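Gravthorpe put out the details of the updated Pekar on 21st May, and I read through them twice because I have been driving the old one since it was nearly new. Mine has the smaller engine and the cloth seats.

The new car is longer between the wheels and sits a little lower. Power goes up to 200 horsepower in the base trim and 341 in the top one, which is now called the Skamow. The old top trim was called the Nina, and that name moves down to the middle of the range. I expect a lot of confusion at the parts counter.

The trunk is the part I care about. They quote 476 liters with the seats up, and the opening is wider at the bottom. On my car you have to tip a stroller on its side to get it past the latch. The rear seats now fold from the trunk as well — two levers, one on each side.

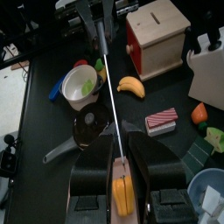
Dinesh Nair wrote in to say the wider opening is fine but he would have traded it for a real spare tire. The new Pekar has a sealant kit and a compressor under the floor, and he got stuck with a kit like that in January, with a cut in the sidewall that no sealant was going to close.

I agree with him on the spare. The order guide lists one as an option on the base and Nina trims only, and it raises the trunk floor. The Skamow has its battery in that spot.

Prices are still to come. The dealer is taking deposits of 100 dollars, refundable, and I haven't put one down. I want to sit in the back seat first and see where my knees go.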